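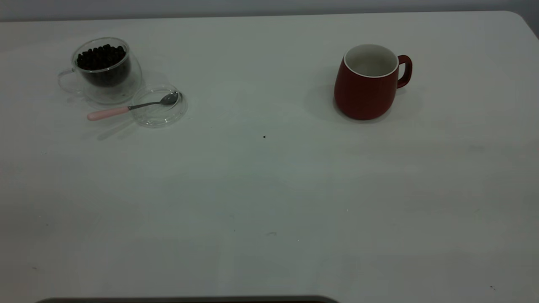
7 min read

How to Store Coffee Beans at Home So They Last

By Rhun Harries

Most of the questions I get by email are about grinders and brewing, but a good share of bad cups start in the cupboard. Beans that were fine when you bought them go flat and papery after a few weeks of careless keeping, and no change of recipe will bring them back. This page covers how to store whole beans for daily use, how to freeze what you won't get to soon, and how to tell when a bag is past it.

What you need

An opaque container with a tight lid, or the original bag if it has a zip and a one-way valve
A kitchen scale that reads in grams
Small freezer bags or canning jars, if you plan to freeze
A roll of masking tape and a marker
A cool cupboard away from the stove

What makes coffee go stale

Roasted beans give off carbon dioxide for days after they leave the roaster. While that gas is leaving, it takes some of the aroma with it. Once most of it has gone, oxygen gets in more easily and reacts with the oils and the compounds that carry flavor. You can slow this down at home, but you can't stop it.

Air does the most damage. Heat speeds everything up. Light does some harm too, mostly if the beans sit near a window. Moisture is less of a daily problem in a dry kitchen, but it matters a great deal once a refrigerator or freezer is involved.

Dark roasts go off sooner than light ones. A longer roast leaves the bean more brittle and porous, and it drives oil to the surface, where the air can reach it. If your beans are shiny, plan on using them faster than you would a dry-looking medium roast.

Step 1. Check the roast date

Look for a date that says "roasted on." A "best by" date tells you very little, as packers set it anywhere from a few months to a year or more out. If there's no roast date at all, ask the shop. If they can't tell you, buy a small bag and judge it by taste.

Very fresh beans aren't ideal either. Coffee used the day after roasting tends to foam up and brew unevenly. For drip and French press I wait three or four days. For espresso I wait a week, sometimes longer with light roasts.

Step 2. Buy the right amount

This does more for your coffee than any container. Work out how much you use in a week and buy for two weeks at most.

To find your number, weigh the dose you use for one pot or cup and multiply. Someone who brews one mug a day with 20 grams of beans uses 140 grams a week, so a 12-ounce bag (340 grams) lasts a little over two weeks. A household that brews two full pots a day will go through that bag before the week is out and can safely buy larger.

The big bags sold at a discount are only a bargain if you drink them in time or freeze part of them on the first day. More on that below.

Step 3. Pick a container

The bag the coffee came in is often good enough. If it has a valve (the little plastic disk near the top) and a zip that closes, squeeze the air out, zip it, and put it in the cupboard. As the bag empties, roll it down tight behind the beans and hold it with a clip.

If you'd like a canister, here is how the usual types compare.

Metal canister with a gasket lid. Keeps out light, cleans up easily, and doesn't hold smells. The weak point is the gasket, so check it now and then for cracks or grit.

Ceramic jar. Fine if the lid has a real seal. Many have a loose lid that simply rests on top, and those are better used for sugar.

Glass jar. Seals well with the right lid and won't pick up odors, but lets in light. Keep it inside a closed cupboard. A mug or bowl of beans looks nice on a table, and an hour or two there does no harm, but don't use one for storage.

Plastic tub. Works in a pinch. Old plastic holds on to coffee oil and passes a stale smell to each new batch, so don't use one that has held anything strong.

Vacuum canister. These pull some of the air out with a pump or a twist lid. I have used the Eltik, which has a hand pump, and the Carthorpe, which twists. Both hold a seal overnight. The Eltik is easier to take apart for washing. Neither does much for a bag you finish within ten days, so I would only buy one if you drink slowly.

Whatever you choose, match its size to the amount of coffee. A half-empty canister is half full of air. Two small ones serve better than one large one — open the second when the first is gone.

Step 4. Put it in the right spot

Pick a cupboard that stays near room temperature all day. Avoid these places:

Above or beside the stove
On top of the refrigerator, where warm air rises from the back
On the counter in direct sun
Next to the dishwasher vent
In the same cupboard as spices, onions, or cleaning products

If your kitchen runs hot in summer, a closet in an interior hallway works well. Mine lives there from June through September.

Step 5. Keep it out of the refrigerator

A refrigerator isn't cold enough to slow staling by much, and it is damp and full of smells. Each time you take the container out, warm kitchen air meets cold beans and water can form on them. Use the cupboard for coffee you're drinking now and the freezer for coffee you aren't.

Step 6. Freeze what you won't use soon

Freezing works well if you follow two rules: pack it airtight, and never put thawed beans back.

1. Freeze on the day you open the bag, or leave the bag sealed and freeze it whole. Beans that have already gone dull won't get better in the cold.

2. Divide the coffee into portions. I use 150 grams, which is one week for me. Choose an amount you will finish within a week of thawing.

3. Fill each freezer bag, press out the air, and seal it. Put that bag inside a second one. With jars, fill them nearly to the top.

4. Label each one with the name, the roast date, and the date it went in. You will not remember which is which.

5. Place them toward the back, away from the door, where the temperature changes least.

6. When you need one, take it out the night before and leave it on the counter, still sealed. Open it only when it has come all the way up to room temperature. If you open it early, moisture from the room will settle on the cold beans.

Frozen this way, a medium roast holds up for 3 months with little loss. I have gone longer. In April I opened a double-bagged washed coffee from Grekham Roasters that had been in for half a year, and it was a touch muted but still pleasant to drink.

Some people freeze single doses in small tubes and grind them straight from frozen. That's fine as well. The beans go into the grinder before water has time to collect, and the cold may give you a slightly finer grind, so you may need to adjust a notch coarser.

Step 7. Grind only what you need

Ground coffee has far more surface open to the air than whole beans and loses aroma in minutes. Grind right before you brew. If you have to grind ahead, for a camping trip or an early shift, do it the night before and pack it in the smallest sealed jar that will hold it.

Don't use the grinder hopper for storage. Most hoppers are clear plastic with a loose lid. Weigh out each dose and keep the rest closed up. I made this mistake for years with an old Ruddock burr grinder, and the residue in its hopper took a long soak to shift.

Step 8. Wash the container between batches

Oil from the beans coats the inside of any container and turns rancid over time. Once a canister is empty, wash it with warm water and unscented dish soap, rinse it well, and let it dry fully with the lid off before refilling. Take the gasket out and wash that too. Don't pour new beans on top of old ones.

How to tell if beans are stale

Smell them first. Fresh coffee has a strong, clear smell when you open the container. Stale coffee smells faint, like cardboard or old nuts. A sharp smell like crayons or old paint means the oils have turned.

Next, watch the brew. Pour a little hot water on fresh grounds and they swell and bubble. Old grounds mostly just lie there. Very light roasts bubble less even when fresh, so go by taste with those.

Stale beans won't make you sick unless they have been wet and grown mold. Throw out anything moldy. Beans that are merely tired can go into cold brew, where the flat taste is less obvious, or into a batch of brownies.

Updated Wednesday, June 26, 2019, with the notes on grinding from frozen.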